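30 jun 2020
Cuaderno del taller, medallas de bautizo esmaltadas (pedido 298)

¡Por fin sale el azul! Lo apunto primero porque llevo desde febrero peleándome con este esmalte transparente y hoy, al abrir el horno, he visto el guilloché debajo limpio, con todas las líneas, sin ese velo lechoso que nos arruinaba las pruebas. Ladan ha venido corriendo desde el banco de pulido con los guantes puestos.

Lo que he cambiado respecto a la tanda anterior:

Metal. Plaquitas de plata 1000 en vez de la de ley. Es blandísima y se marca con mirarla, pero no sale la mancha gris por mucho que se repita la cocción. Para la pieza definitiva pensamos hacer el fondo en plata fina y el cerco y el asa en plata de ley, montados después de esmaltar.

Lavado. El azul Fonach lo he lavado hasta que el agua ha salido clara del todo (una eternidad, pero qué diferencia). La última vez lo dejé antes de tiempo y creo que buena parte del velo venía de ahí. La última agua, destilada.

Capas. Tres finas. Con dos el color se queda corto en el borde del manto y con cuatro se come el dibujo de la cara. La primera muy justa, extendida con pincel y secada encima del horno.

Horno. El Divgate a 710. A esa temperatura el Fonach queda liso y con brillo, y el contraesmalte aguanta. Ojo, el pirómetro marca menos justo después de abrir la puerta, hay que esperar a que se recupere antes de meter la siguiente.

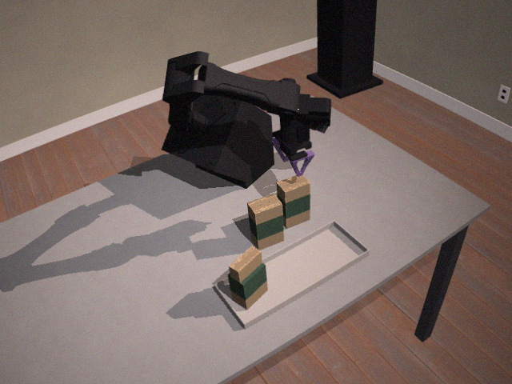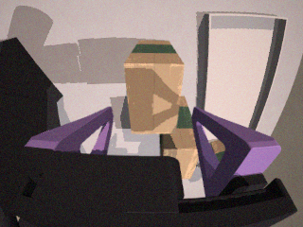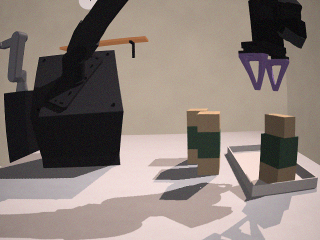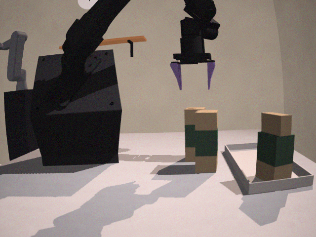
Renders: brazo negro montado en 1, 3 y 4; en la 2, los dedos morados de la pinza a ambos lados de la caja de cartón.

Sigo con el rojo, que va por otro lado. El rubí Rodham directo sobre plata se pone marrón anaranjado, feo de verdad. Con una capa de fundente incoloro debajo mejora mucho, aunque todavía tira a teja en las zonas finas. Mañana pruebo con una hojita de oro bajo el rojo solo en la aureola. Es una superficie mínima y el gasto se puede asumir, y además tengo muchísimas ganas de verlo.

Roman ha traído el punzón nuevo para el reverso. Las letras de la inscripción ya no se tocan entre sí y la cruz pequeña del centro queda profunda y nítida. Ha estampado dos discos de cobre y uno de plata; el de plata se ha curvado un poco y lo ha aplanado con el mazo de nailon sin perder detalle. Le he pedido que rebaje una pizca el canto izquierdo, que muerde más que el derecho.

La tienda Najafi quiere 36 medallas, la mitad con cadena. Preguntan si podemos hacer alguna con el manto verde. Por mí encantado, pero el verde que tenemos es opaco y taparía todo el guilloché, así que primero hay que buscar uno transparente y hacerle su escala de muestras.

Pendiente:
- Oro bajo rojo, aureola, tres cocciones como máximo.
- Repetir el azul en una pieza curvada. Las de hoy eran planas y en la curva el esmalte se escurre hacia el borde.
- Pedir más contraesmalte, queda medio bote.
- Ladan: probar el pulido final con piedra fina y agua, y recocer para recuperar el brillo.
- Etiquetar las plaquitas por detrás ANTES de que se mezclen. Las buenas están en la caja de lata, segundo cajón.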